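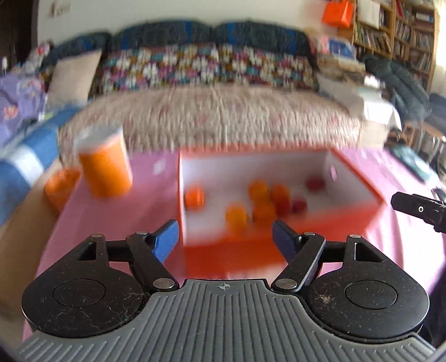

Gripper upkeep, the short version

Lots of messages this month about the hand-helds slipping on small round stuff. Mostly it's dirt. Sometimes the pads. So one item on looking after the things, then back to the Mudwood news next issue.

Every gripper out with a household gets a wipe at the end of the day and a proper service every 60 hours. Write the hours on the card. Not on your hand, not on the bag. The card.

Wipe first, look second. Dry cloth, then a soft brush. Go round the black housings and in behind the linkage, because fluff works its way to the pins and then one side starts to lag. No spray cleaner near the pivots please, we've been over that.

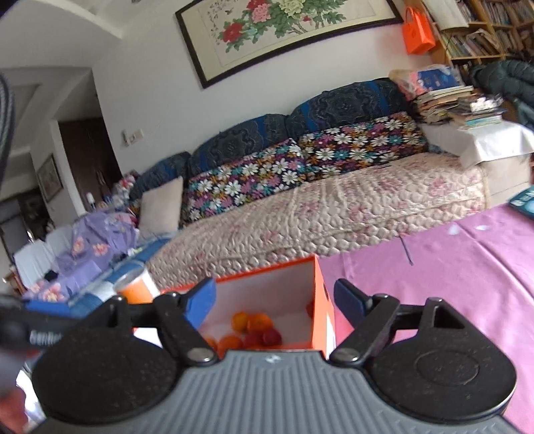
Pads are next. They're the blue tips and they're the only bit that should ever touch what you're picking up. Press each one with a thumb, it should give a little and come back. If it stays dented or has gone shiny, swap it, and swap the pair. Then check them on real objects. Mandarins and small red fruit in an open box, like the orange and white one here, make a good test, small enough that a tired pad will show itself. Four picks from the middle, then four tight against the wall of the box. Drop one and you stop and look at the screws.

Screws: snug, not tight. A quarter turn too far on the pivot and the arm binds, and you'll blame the spring. I did, for most of September. Put a dot of paint across the head and the arm so you can see at a glance if its walked.

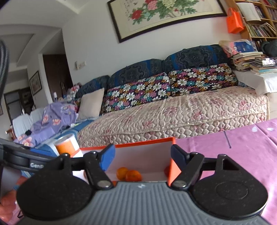
Retno Setiawan
Gripper maintenance, Dernarham workshop

Next the full close. Squeeze slowly, watch the tips, both should reach the centre together. If one gets there early, back off the screw on the slow side, work it open and shut a few times, try again. Still uneven? Tag it and send it in. Don't bend the arm. Bent arms can't be fixed, only replaced, and the Surkard parts order takes forever.

Pads get changed at 1000 cycles in the workshop and 2000 at home, where the loads are lighter. The Đorđević spares are fine, same fit, slightly stiffer for the first day or so. New pads need washing in warm water befor you fit them. There's a film on them out of the packet.

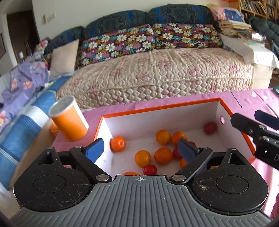
Pads open over the fruit box, with a second gripper at right.

If you're running two on one table, service them the same day and keep their pads in seperate bags. Mixed pairs wear crooked. Label left and right.

Spare pads and brushes are in the grey drawer under the bench. Sign for them. Cards back to me by the end of the month, even the blank ones.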